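September 20, 2024
Posted in: People, Home

Talking walls and floors with Oskari Pelkonen

I'd been trying to get Oskari Pelkonen to sit down with me since April, and when he finally did it was over a very large pot of tea in Viredstead, with rain going sideways past the window and me already fifteen minutes late. He didn't mind. He'd got through most of the biscuits.

If you don't know his name, you might know his colours. He mixes paint for old houses, mostly around Viredstead and up the valley to Zisdale, and he has kept a card for every colour he's ever made. There are 1466 of them, in shoeboxes (I asked to see the shoeboxes, obviously).

"I started because I couldn't remember what I'd put in a kitchen," he told me. "The lady rang up wanting another tin and I had no idea. I had to go round and stare at her wall for an hour."

We got onto dark rooms quite early, as I'm halfway through painting my own back bedroom and wanted free advice. I love a charcoal wall but I'm scared of it. Oskari thinks people worry about the wrong thing. "They look at the little tin lid and panic. Look at your floor first! A reddish floor will carry nearly any dark grey you like, and a bit of blue in the grey makes the wood look warmer still."
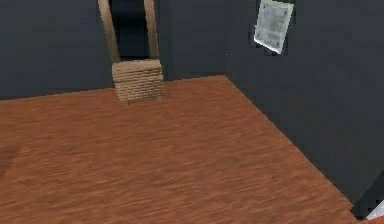 Sleiman reckons that's fine for a big room, but that in a small north-facing one he'd want the dark colour on a single wall and something softer on the rest, or you end up with the lamps on at lunchtime. I put this to Oskari and he laughed so much he had to put his cup down. The two of them have been having this argument for years, it seems, and neither has moved an inch.

"Put the lamps on, then," he said. "What are you saving them for?"

He grew up over a hardware shop, where his job after school was shaking the tins. His first paid work was a church hall, 300 square metres of it, all in a green he still can't talk about without pulling a face. After that came a long stretch at Tokberg, back when they still mixed everything by hand in the yard, and he says he learned more from the tins that went wrong than from anything he was taught. One batch of cream came out the colour of custard and sold out in a week.

I wanted to know what he'd have in his own house and expected something daring. "Mustard," he said straight away. "Ochre, mustard, old mud, whatever you want to call it. I've had it in the hall for ages. My daughter says it's like living in a sandwich."

He likes it uneven too, brushed on in short strokes so that it goes a bit golden in one place and a bit green in another. I said I'd probably think I'd done it badly. "You probably would have," he said, "and it would look lovely."

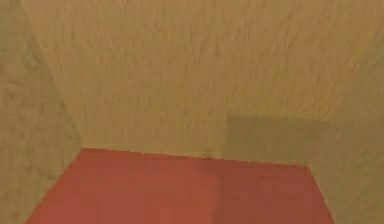 Ochre tones on a streaky, uneven finish.

These days he takes on fewer houses and does more teaching. His mixing class in Zisdale costs 60 pounds for the day including soup, and you go home with a card of your own and a small pot to match it. I've put my name down for the next one, even though I told myself no more hobbies this year.

As for my bedroom, I went home and looked at the floor for ages, as instructed. It's carpet. I've sent Oskari a message asking what to do about that and so far he's only written back "Oh dear".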